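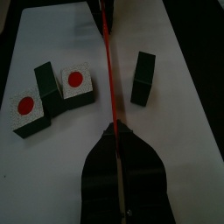
Visite de l'atelier Landry : ce que les bras ont changé au conditionnement

Compte rendu publié le 15/1/23

Nous étions douze à nous présenter à l'accueil de Landry, la plupart venus d'entreprises de la même zone d'activité. Landry fabrique des pièces d'assemblage et prépare des coffrets pour le compte de clients. La visite avait été reportée en septembre pour cause de travaux sur le quai, et l'entreprise avait recontacté tous les inscrits. On nous a remis des chaussures de sécurité, un gilet et un badge, puis nous sommes partis par le magasin.

Le magasin n'a pas grand-chose d'automatique. Les bacs arrivent sur des chariots, une étiquette est scannée à l'entrée de chaque allée et les caristes travaillent avec une liste imprimée. Le responsable de site a expliqué que la question d'un stockage automatisé avait été posée deux fois et écartée deux fois, à cause de la hauteur du bâtiment. Les caristes ne s'en plaignent pas.

L'atelier de conditionnement est de l'autre côté d'un couloir vitré. Il emploie 33 personnes réparties en deux équipes. Jusqu'à l'année dernière, tous les coffrets étaient remplis à la main : une opératrice prenait les pièces dans les bacs, les posait dans les alvéoles, contrôlait, fermait. Aujourd'hui, 2 cellules robotisées font la prise et la pose pour les références les plus courantes. Elles ont été installées par Stultance, un intégrateur régional, et tournent avec un logiciel de supervision appelé Vurno. Les autres références, celles qui changent souvent ou qui partent en petites quantités, restent sur les tables manuelles.

Ce qui frappe en entrant, c'est le bruit, ou plutôt son absence. Je m'attendais à devoir crier. Les bras se déplacent lentement, bien plus lentement qu'une main, et s'arrêtent souvent une seconde au-dessus d'une pièce avant de descendre. La cadence est modeste : chez Landry, personne ne prétend que la cellule va plus vite qu'une opératrice expérimentée. Elle tient la même allure du début à la fin du poste, et c'est pour cela qu'elle a été achetée.

La mise au point a pris plus de temps que prévu. Les réglages se font sur une table à part, avec de petits blocs, avant de passer aux vraies pièces. Les pièces debout et étroites posent plus de difficultés que les cubes, car elles basculent si la pince arrive un peu de travers. Les pièces qui se touchent aussi : il faut de la place pour que les doigts passent de chaque côté. Une technicienne nous a dit qu'elle consacrait encore une partie de ses matinées à ces essais. Elle note les échecs dans un cahier, à la main, et les ressaisit l'après-midi dans Vurno. Le cahier est plus pratique debout, dit-elle.

Côté personnel, la direction avait annoncé qu'il n'y aurait pas de licenciement et il n'y en a pas eu. Trois départs en retraite n'ont pas été remplacés - l'information est venue d'une déléguée présente pendant la visite, et le responsable l'a confirmée sans difficulté. Quatre opératrices sont devenues conductrices de cellule. Elles ont suivi 30 heures de formation, dont une partie chez l'intégrateur, et leur coefficient a été relevé. L'une d'elles a demandé à revenir au poste manuel après quelques semaines. Elle trouvait le travail de surveillance plus fatigant que le remplissage : il faut rester attentive sans avoir rien à faire des mains.

Le travail des autres a changé aussi, de façon moins visible. Les séries longues étaient répétitives, mais elles permettaient de discuter entre collègues. Il reste aux tables manuelles les commandes courtes, avec des changements de référence plusieurs fois par poste. Plusieurs opératrices disent avoir moins mal aux poignets et aux épaules. Elles disent également que les journées demandent plus de concentration et que les pauses ont pris de l'importance. Un roulement entre cellules et tables est à l'essai depuis peu. Je n'ai pas pu savoir si la deuxième équipe y participait.

Le contrôle final reste entièrement humain. Les coffrets Clavo, les plus vendus, sont vérifiés à 100 % avant fermeture, qu'ils sortent de la cellule ou d'une table. Le poste de contrôle a été rapproché des cellules et l'éclairage refait. Quand un coffret est incomplet, la contrôleuse le complète elle-même depuis un petit bac de réserve et appuie sur un bouton pour signaler l'écart. Au début, chaque appui arrêtait la cellule. Le réglage a été modifié à la demande des contrôleuses, qui n'osaient plus s'en servir.

La visite s'est terminée en salle de réunion avec un café et des questions. Un participant a demandé le prix d'une cellule et n'a pas eu de réponse chiffrée. Un autre voulait savoir qui intervient en cas de panne la nuit : l'atelier ne travaille pas la nuit. En journée, les conductrices règlent elles-mêmes les arrêts simples et appellent la maintenance pour le reste. Stultance peut se connecter à distance, mais seulement après accord du chef d'équipe.

Une troisième cellule est à l'étude pour des coffrets plus grands. La déléguée a demandé que les opératrices soient consultées avant le choix de l'implantation, cette fois, et non une fois les machines livrées. Le responsable a répondu que ce serait fait.

Pratique : compter deux heures sur place, inscription obligatoire auprès de l'accueil, photos interdites au magasin. Le parking visiteurs est petit, mieux vaut se garer le long de la voie d'accès.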